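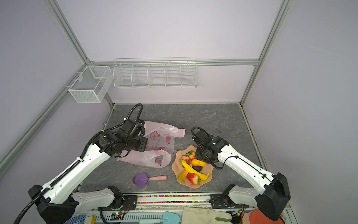

Pink bag with the little hearts on it, and the peach-coloured fruit plate with the scalloped edge.

Filed under: Days Out, Factories & Workshops
June, by Arvo Turunen
35 comments

I have wanted to see inside the Peltonen works ever since we moved up here, mostly because half my kitchen comes from it. Bowls, jugs, the washing-up tub, the lidded boxes that never have the right lid. They do one open day a year and I've managed to miss every single one (once by turning up a week early and standing in an empty car park with a flask). So this time I wrote it on the back of my hand and Aatos drove.

We got there just before ten and there was already a queue back to the bicycle sheds. It's free to get in but you have to swap your shoes for a pair of their rubber clogs, and by the time we reached the front the only ones left in my size were two left feet. I wore them. You get used to it surprisingly fast!

The tour starts in the pellet store. I had never thought about what plastic looks like before it's a bowl, and it looks like lentils. Great big sacks of lentils, mostly a milky no-colour, and then smaller tubs of the pigment, which is so strong that a scoop of it will do a whole hopper. Our guide let the children put their hands in a tray of the plain stuff and then of course all the adults wanted a go as well. I did. It's lovely, cool and slippery, and I found three in my sock at bedtime.

From there you go through a rubber curtain into the moulding hall and the noise hits you. It's less of a roar than I'd expected, more of a clunk and sigh, clunk and sigh, over and over, from all the presses going at slightly different times. The biggest one does the garden tubs. The guide shouted that it closes with 175 tonnes behind it, or at least I think he said tonnes, Aatos heard something else. Either way, the two halves come together, there's a pause long enough to get bored, and then they open and out comes a tub with a little stalk on the bottom where the plastic went in. A woman in blue gloves twists the stalk off and it goes back to be ground up. I could have stood there until lunch.

What I really came for was the old pattern room, though, and it didn't disappoint. It's up a flight of iron stairs and they keep one of everything they've ever made up there, on shelves right to the ceiling, 633 pieces when they last did the list. There was the beaker I had at primary school. There was the Ballulora salad set, which my aunt had in mustard and which she would not let anybody touch, and a whole row of Grestilura picnic plates in colours I can only describe as soup. Aatos found the exact egg holder from his grandmother's caravan and went quiet for a bit.

I asked the man looking after the room why the fruit plates always have a wavy edge. He said it's mostly for stiffness, because a thin flat rim flops about when you pick it up, and the waves let them use less material. So there's an answer to something I didn't know I'd been wondering about. He also said the peachy colours come back every fifteen years or so and everyone acts as if they're new.

Lunch was in the canteen. Pea soup, rye bread, a slab of something with rhubarb, all for a fiver and very decent, though I'd go early as the rhubarb had gone by the time the people behind us sat down. They had the long tables out on the grass too, but it was blowing a gale and I watched a whole stack of napkins leave for the next village.

Then the seconds shop, oh dear. It's a big shed by the gate where everything slightly wrong goes cheap, and by slightly wrong I mean a speck in the glaze-y bit or a handle a shade off. I came away with 4 mixing bowls, a colander and a watering can with a Sorudham label on it (they make those under the other name for the garden centres, apparently, so it's the same can for less money). Aatos bought one teaspoon. One!

A few practical bits if you're thinking of going next year. Parking fills up by half past ten, and after that you're on the verge down by the river with a fair old walk. Pushchairs are fine on the ground floor but there's no lift to the pattern room. The seconds shop takes cards now. Take thick socks for the clogs, and if you've got small feet get there early or you'll end up like me.

We were home by four and I've already broken in the colander. The watering can leaks a tiny bit at the seam, so I've put it under the tomatoes, where it can leak all it likes.

Shared 4 times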